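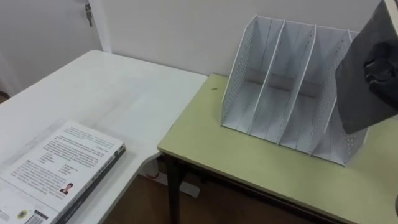
A subscriber wrote on 02/12/2021:

> We run the Killis planner against a depth-based slot detector for book insertion. The detector is fine until the hand is over the organizer. Then the slot hypothesis jumps to the neighboring compartment, the planner accepts it as a new goal, and we get a lateral correction a few centimeters above the dividers. Raising the confidence threshold only makes it drop the goal altogether. Is there a supported way to freeze the goal during descent, or is everyone patching the goal callback?

There is a supported way, but freezing the goal is the wrong fix if your furniture can move. Ours can. The organizer stands on a desk next to the folding table that holds the book, there is a gap between the two, and either one shifts when somebody leans on it.

What goes wrong in our setup, and I suspect in yours:

1. The organizer is white with white dividers, in front of a white wall. Depth edges on the divider tops are thin to begin with. Once the gripper hangs over the right end, the third divider is partly hidden and the side panel behind it is the next strong edge. The detector fits two compartments where there should be three edges.

2. The side panels are perforated. The holes return speckle, and the default hole filling smears it into the outer compartments. Turn hole filling off inside the organizer region. In Killis this is per region, not global.

3. The dividers slant. If your model is a box with vertical walls, the slot center at the top and the slot center at the base differ, and the residual grows as you descend. Ours was off by 14 mm at the base before we put the slant into the model.

What we do now: fit the whole organizer as one rigid body while the view is clear, with all four compartments indexed left to right, and track the body afterwards. The slot index is then a constant and only the body pose is updated. A compartment going out of view can't change which one you are aiming for.

The relevant part of our config:

track_mode: body
slot_index: locked_on_approach
mask_self: true
mask_dilate_px: 2
pose_hold_ms: 500

mask_self needs the real collision mesh of the hand. The Stostano exporter writes a simplified hull that leaves out soft covers, so folds in the cover end up in the cloud as scene points. We use the Boros mesh and dilate it.

pose_hold_ms is how long the last body pose stays valid with no update. After that the arm stops and retreats — it does not continue on the stale pose.

I replayed 696 recorded descents offline with both trackers. The per-slot tracker switched compartments in 14 of them. The body tracker did not switch in any, but it lost the pose and retreated in a handful. I have not looked at those yet.

Two open items. The pre-grasp for a thick paperback lying flat is a separate problem and I would keep it out of this thread. And the Clirnon bridge still republishes poses with the receive time instead of the capture time, which makes pose_hold_ms meaningless if you go through it. There is a patch from July that was never merged. I can rebase it if anyone still uses the bridge.

Please post your organizer model file if you can, plus one bag with the jump in it.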